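Two-Arm Cell, Gripper Comparison: Pre-Run Inspection Checklist
Site: Skullton, bench 9
Checked by: Rostislav Sokol
Left arm: Zavura fingers
Right arm: Vollico fingers

Mark OK, FIX or N/A. Anything marked FIX gets a comment and is cleared before power goes to the motors.

1. Power and stop

1.1 E-stop cuts both arms from either side of the bench - OK
1.2 Supply label matches the controller label - OK
1.3 No exposed conductor at the terminal block - FIX
Comment: One ferrule had backed out on the left supply. Crimped again and pulled by hand. Cleared Monday.

2. Mounting

2.1 Base plate bolts at torque, paint marks lined up - OK
2.2 Front rail does not shift when pushed - OK
2.3 Corner brackets tight - OK
Comment: Left plate was moved 9 mm outward after the last comparison. Old paint marks are still on the rail. Use the newer ones.

3. Grippers

3.1 Fingers close evenly, no side play - OK (left), FIX (right)
3.2 Pads clean, no tears - OK
3.3 Close and open from the controller, up to 1000 cycles logged since last pad change - OK
Comment: Right side counter reads 738, left reads 617. The Vollico fingers had side play from a loose pin screw. Threadlocker applied, checked again after lunch, no play. Do not swap pads between sides or the wear numbers mean nothing.

4. Controllers

4.1 Same speed limit loaded on both - OK
4.2 Same grip force limit loaded on both - FIX
4.3 Home position reached without overshoot - OK
Comment: The right controller still had the Doležal profile from March. Replaced with the shared one and saved under the new name. Please read the profile name out loud before starting - it takes five seconds.

5. Workspace and cables

5.1 Sorting containers in reach of both grippers
5.2 Cables free through full joint travel
5.3 Test parts limited to the agreed set
5.4 Hands out before enable 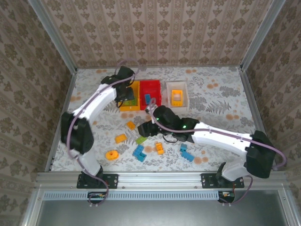 Reach over the containers is the main hazard in this comparison, as both arms want the same space. The rule for now is one gripper over the containers at a time, and the other waits at home. With the left gripper over the yellow tray and the right one just in front of the red bin, there is too little room to start a second move. The purple cables need a look too, mainly where the right one curls around the motor joint. Run that joint slowly to both limits and watch the slack. 5.1, 5.3 and 5.4 OK. 5.2 OK at half speed only, full speed not signed off.

6. Open items

Add a strain relief for each cable below the rail.
Write the one-at-a-time rule into the controller script.
Repeat 3.1 on the right side after the next 1000 cycles.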